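June, late, past 11 and still at the kitchen table with the budget sheet.

Quote from Dernska came in at lunch. 1733 for the gripper, not counting the cable or the mounting plate, which they list on a separate page in tiny type. Vesna spotted it. I'd already told Stuart we were under. Had to go back and un-tell him. He took it fine, just did the sigh.

So where are we. Two grippers if we skip the spare fingers. One gripper plus spares if we don't. Bujar wants two, says a spare finger set is no use to anybody when the motor goes. Morven wants one and the rest put toward lighting. I keep changing my mind depending who I had coffee with.

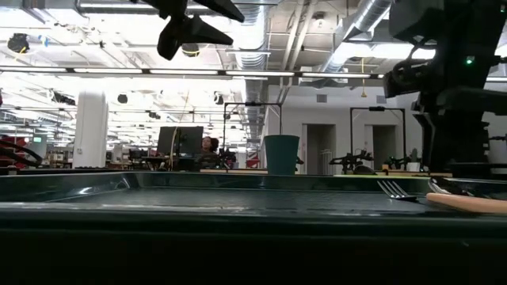
Lead time is 8 weeks from Dernska, 12 from Sivitz. Sivitz cheaper but Vasilis had one at his old job and the software drove him nuts. Asked him to write that down somewhere I can forward it. He said sure. He won't.

Also need to budget for boring stuff, forks, trays, dish things, table clamps. Always forget that line and then it comes out of my own pocket and I loose the receipts. Put it in this time. Called it "tabletop" so Stuart doesn't ask.

Service contract, don't know. Renewal is coming and I haven't read the old one. Ask Vesna if she has the PDF.

Leaning one gripper + spares, then second one in the fall if theres anything left. Bujar will be annoyed. Call Dernska before 10, ask if the price holds past the end of the month and whether the plate is realy extra.

Bed. Didn't call Mom back.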